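Relow unit – walk-round checklist, February
Site: Granström yard, upstairs and kitchen end

1. Fire exits – OK. Back door sticks, needs a shove. Plane the bottom edge.
2. Extinguishers – 5 checked, all in date. One by the stairs has lost its tag, pin still in. New tag ordered from Retelard.
3. Emergency lights – tested 7.30 am. Landing one dim after ten minutes. FAIL, new battery.
4. Stairs – nosing loose on third step up. Taped for now, tape is not a repair. Screw down before anyone carries stock up.
5. Racking – bay limit sign says 700 kg, upper shelf 230 kg. Fine as loaded. Bottom beam has a dent, wasn't on last sheet. Keep an eye.
6. Floor – wet patch under the sink again. Same joint as before I think. Plumber.
7. First aid – Clinik box, plasters low, eyewash out of date. Replace both. Burn gel ok.
8. Sockets and leads – two extension leads daisy chained behind the fridge. Unplugged one. Please dont put it back.
9. Heaters – 3,000 W fan heater, guard clipped on properly, nothing stacked infront. OK.
10. Worktops – wiped down, no chips or sharp edges found. Cloths to go in the wash at close, not left overnight.
11. Bins – lids shut. Cardboard piling up by the meter cupboard, move it.

Not done: roof hatch (no ladder), outside tap.
Fails to be fixed before next walk-round – 3, 4, 6, 8.

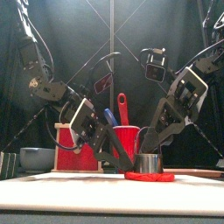

Item 10 – white top, steel cup on red cloth.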